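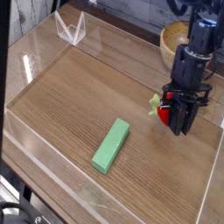 Teaching a Robot by Showing It
Notes for the fourth session, Wikthorpe workshop course
Joris Dewulf

Last updated: June

Last time we finished with the question of how you would tell an arm to pick something up if you had to write every movement down, and I think most of you saw how quickly the list grew. Today we leave the list alone and show the arm what we want instead. I've been teaching this session for a good while now and it is still the one I look forward to most, partly for the faces people pull when they first try to steer a gripper and find that their own hand has been doing something very clever all these years without asking for any credit.

Two ways of showing

The first is guiding by hand. You put the arm into its slack mode, take hold of it near the wrist and walk it through the job, while the joint angles are written down as you go. It feels natural, and beginners usually get a decent path at the first or second try. The trouble is that your own arms and sleeves are in the camera's view the whole time, and they won't be there later when the robot works alone.

The second is remote control, or teleoperation if you're reading the papers. You stand back and move a handset, or a small copy of the arm, and the big one follows. It takes longer to learn (do be patient with yourselves, the first half hour is miserable for everyone) but the recording holds only what the robot itself can do and see. We shall use this for nearly everything, on the arm we call Ambrosio. The older one, Garero, is kept for hand guiding.

What goes into a recording

A single go at a task, from start to finish, is called a demonstration or an episode. Ours last up to 60 seconds. In each one we keep the camera pictures, the joint positions and the opening of the gripper, all stamped with the same clock. If the clocks drift apart the robot learns to close its fingers on a thing it reached a moment ago, and you'll spend an afternoon wondering why.

Our practice task is a plain one: pick up a piece of toy fruit or veg, carry it and put it in a bowl. A block may be left lying in the work area as a distraction, and it should stay where it is. Soft curved things and square-edged things ask for quite different grips, so have a look at how the fingers meet the object before you lift. A toy held off to one side of the fingers may still travel perfectly well, but it is more likely to turn on the way, and the clear panels are easy to clip if you carry it low.

Some habits worth having

Move at a steady pace, and slower than you want to. Pause very briefly before closing, though not for long, as the model will copy your dithering quite faithfully. Change the starting places between episodes. The group at Wuslow once recorded 234 episodes with the toy in the same spot, and got an arm that went beautifully to that spot whether the toy was there or not!

Keep your mistakes if you recovered from them. A slip followed by a calm second try is very useful. If you gave up halfway, mark the episode as failed and leave it out of the training set, but please don't delete it. I like to look through them.

How many are enough? It depends on how much you vary things. For this one task we've had fair results from a few hundred, while the shared set across all tasks now stands at about 4000.

For next time

Work in groups of 4 and take turns at the handset. Each group should bring a short written note on one episode that went badly, saying where the gripper was when it began to go wrong and what you would do differently. Half a page is plenty. The reading is chapter two of the course pack, and you may skip the part on force sensing until we come back to it.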